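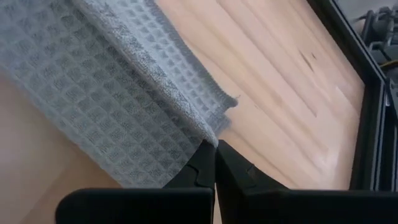
2018-07-20
Weave shop, second bench

Carried on with the absorbency and shrinkage trials for the Dikus order. Lot 2353, cotton waffle, the cloth Tuva Sandberg wove in March on the wide loom. Borghild wants numbers before she talks to Skalleck again.

Cut 18 squares from the end of the piece, all from the same side. Overlocked the edges on half, left the rest raw. Washed everything at 60 C with the plain powder, no softener, then line dried in the back room with the window open. Damp day, took longer than I wanted.

Shrinkage so far:
after wash 1: warp 7 percent, weft 9 percent
after wash 2: warp 9, weft 11
after wash 3: warp 9, weft 12
after wash 4: no change I can measure

So it settles at three washes. The weft pulls in more, same as the old Restgate yarn did. If Dikus wants a finished width of 50 cm we have to cut at 57 and allow for the hem on top of that. Roel had it down as 55 on the cutting sheet. I corrected the sheet and initialed it.

Sink test: 100 ml of water in the tray, square laid on top, lifted after ten seconds, water left in the tray measured. Unwashed squares barely take anything, the size is still in the yarn. After wash 1 much better. After wash 3 there were a few ml left in the tray, and the overlocked and raw squares came out the same. I stopped there, no point in testing more.

Hems. Double fold gets thick on this cloth and the machine skips stitches at the corners. Tried a 90 needle, then a 100. The 100 was better but the corner still wants to be hammered flat first. Trimming the corner before folding helps, but trim too close and the ends work loose in the wash. Sverre suggested weaving a plain band at each end so there is less bulk to fold. Would mean a change to the treadling for the last few centimeters. Ask Tuva how she feels about that before promising it to anyone.

Loom 2: brake slipping again. Leopoldo Aguirre cleaned the drum and it held for the rest of the afternoon. Needs a new cord. The last one came from Lie, their part number is inside the cupboard door.

To do
Order brake cord
Measure the gray and the natural separately, I mixed them in wash 2
New cutting sheet to Roel
Overlocker is nearly out of white
Write up the shrinkage table for Borghild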